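Como apresentar uma petição à assembleia municipal

Uma petição local obriga a assembleia a discutir o assunto em sessão pública, desde que cumpra os requisitos. O exemplo é o de Villaseñor, onde o mínimo são 3000 assinaturas.

Comece pelo texto. Uma página chega: o pedido no primeiro parágrafo, os motivos a seguir e a identificação do primeiro subscritor no fim.
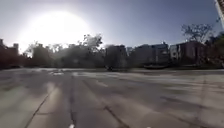
Quem pode assinar?

Qualquer eleitor recenseado no município. Cada assinatura leva nome completo e número de identificação, e as linhas incompletas são anuladas na contagem.

Recolha sempre mais do que o mínimo. Em abril, uma petição sobre as tarifas da água foi devolvida com 2914 assinaturas válidas e os promotores tiveram 15 dias para completar as folhas.

Numere todas as folhas e repita o texto do pedido no topo de cada uma.
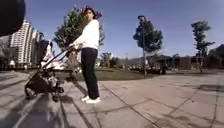 A entrega faz-se no balcão da assembleia ou pela plataforma Clerkness, em PDF. Guarde o comprovativo com o número de entrada. A mesa confirma a receção em 48 horas e, depois de validadas as assinaturas, comunica a data da sessão ao primeiro subscritor.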